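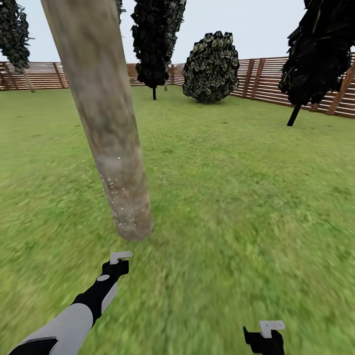

Routine length and set-shot accuracy in community-level Australian football

Project report, Sport Measurement and Analysis
Group members: Mahsa Rostami, Nigel Kershaw, Ataahua Goodwin
Project supervisor: Sabina Vaněk
Submitted 12/2/25

1. Background

A set shot is taken after a mark or a free kick. The player walks back, lines up and kicks without pressure from an opponent, apart from the player standing on the mark. It is the only common scoring attempt in the game where the kicker controls the start of the run-up, and coaches at all levels spend time on the routine that comes before it.

Advice about the routine is mixed. Some coaches want the same number of steps and the same breath every time. Others tell players to get on with it before they start thinking. Faraji Masanja, who coaches the forwards at Skarnance Football Club, asked us whether the time taken mattered at all for his group. This project was set up to answer that question with data collected at training.

The research question was: at community level, is the length of the pre-kick routine related to whether a set shot scores a goal?

2. Definitions

Routine length is the time from the moment the player stops at the top of the run-up and faces the goals to the moment of foot contact. It includes the run-up. We considered leaving the run-up out, but players who shuffle or stutter have no clear starting step and the timers could not agree on one.

Goal, behind and miss have their usual meanings. A ball that hit a goal post was recorded as a behind. Kicks that fell short and would have been marked or spoiled in a match were recorded as a miss, even where the ball bounced through afterwards.

3. Method

3.1 Participants

The sample was 17 players from the senior and reserves lists at Skarnance. All had played as a forward or midfielder in the previous season. Players signed a consent form and were told that the project was about set shots. They were not told that the routine was being timed, as approved in the project plan, and this was explained to them after the last session.

3.2 Procedure

Kicks were taken at the end of training over 10 sessions. Each session had 20 kicks, half from 30 metres and half from 45 metres, giving 200 kicks in total. All kicks were taken from directly in front. A teammate stood on the mark with arms raised. Players kicked in an order drawn before the session and could not take two kicks in a row.

Attendance changed from week to week, so players did not take equal numbers of kicks. This is dealt with in section 5.

3.3 Timing

Two group members timed each kick separately on Firnum stopwatches. Where the two times differed by more than half a second, the kick was timed again from the video. The lower of two video readings was never used alone — the average was entered. Wind was read at the mark with a hand-held meter before every fifth kick. Sessions were to be called off above a set wind limit, but the limit was not reached.

3.4 Analysis

Kicks were split at 11 seconds, the median routine length for the first session. The cut-off was fixed after that session and was not changed. Goal rates in the two groups were compared with a two-sided test of proportions. Data were entered in a spreadsheet and checked against the paper sheets by a second group member. The test was run in Sang and repeated by hand.

4. Results

Of the 200 kicks, 118 were goals, 61 were behinds and 21 were misses.

Routine under 11 seconds: 94 kicks, 49 goals, 52 per cent.
Routine 11 seconds or longer: 106 kicks, 69 goals, 65 per cent.

The difference of 13 percentage points gave z = 1.86 and p = 0.06. It does not meet the 0.05 level we set in the project plan.

Distance had a larger effect. From 30 metres, 71 of 100 kicks were goals. From 45 metres, 47 of 100 were goals. Players also tended to take less time from 45 metres, so the two factors are partly mixed together in the figures above. Broken down by distance:

30 metres, shorter routine: 39 kicks, 26 goals, 67 per cent.
30 metres, longer routine: 61 kicks, 45 goals, 74 per cent.
45 metres, shorter routine: 55 kicks, 23 goals, 42 per cent.
45 metres, longer routine: 45 kicks, 24 goals, 53 per cent.

The longer routine had the higher goal rate at both distances, but each gap is smaller than the combined one.

5. Discussion

The results lean towards the longer routine without showing a clear effect. Part of the overall difference comes from distance. We had expected players to take more time over the harder kick, and the opposite was found. One possible reason is that players did not expect to score from 45 metres and treated the kick as less serious. Two players said something close to this when the project was explained to them. Another is that the longer run-up was taken faster. Our timing method cannot separate these.

The test treats every kick as independent. This is not correct, given that the same players kicked many times and most had a steady routine of their own. A good kick with a slow routine will add goals to the longer group each week whether or not the routine is helping. A model with a term for each player would be the right approach, but several players had too few kicks for it to give stable estimates.

Training is also not a match. There was no crowd, no score and no 30-second limit called by an umpire. Fatigue was present but was not measured.

The video check worked well. It was filmed from behind the kicker, and foot contact was easy to find. The wind readings were less useful, as the meter was at ground level near the mark and the ball travels well above that. A second reading at the goals would have helped.

6. Recommendations

For the club, there is no strong case for asking players to speed up or slow down. If routine is to be coached, the 45 metre kick is the place to start, where players appear to hurry.

For a later group:

Give every player the same number of kicks, even if this means fewer players.
Time the standing phase and the run-up separately, using video for all kicks.
Add kicks from an angle.
Collect some match data. The Tusurow league has agreed in principle to filming from June, subject to club consent.

7. Division of work

Rostami: project plan, timing, statistical tests, sections 3 and 4.
Kershaw: timing, video review, wind readings, section 5.
Goodwin: player contact and consent, data entry, sections 1, 2 and 6.

Paper sheets and the spreadsheet have been lodged with the supervisor. Player names have been replaced with codes in both, and the video will be deleted once marks are released.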